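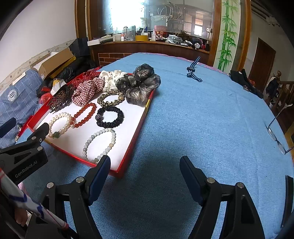 Dumard, 1/27/25

Tidying Small Personal Items: Can a Two-Fingered Gripper Do the Work?

Project report submitted by Iara Insaurralde and Pascual Aravena
Supervisor: Sobia Marwat

1. Purpose

This report considers whether machines are ready to take over one modest household chore, the putting away of jewellery, hair accessories and similar belongings. The chore was chosen for its variety. An open box may hold beaded bracelets, fabric scrunchies and a rhinestone hair clip side by side, while a wristwatch and a pair of rimless eyeglasses lie on the table outside it. Each calls for a different grip.

2. Method

The group recorded 900 attempts by the Plekard control program to pick up a single item and place it in an open box. A limit of 40 seconds was set for each attempt. Attempts in which an item was dropped outside the box were marked as failures, even where the program recovered it later.

3. Findings

Scrunchies gave the best results. The fabric gives way under the fingers, and an imprecise grip was usually sufficient. Bracelets were less dependable – a loop of beads changes shape as it is lifted and may catch on its neighbours. Eyeglasses remained the weakest category throughout, and the group does not consider the program fit to handle them without supervision.

4. Recommendations

Further trials are proposed for August, with 2000 attempts and a separate grip setting for eyewear. Ivana Villalba has agreed to review the scoring rules before that work begins.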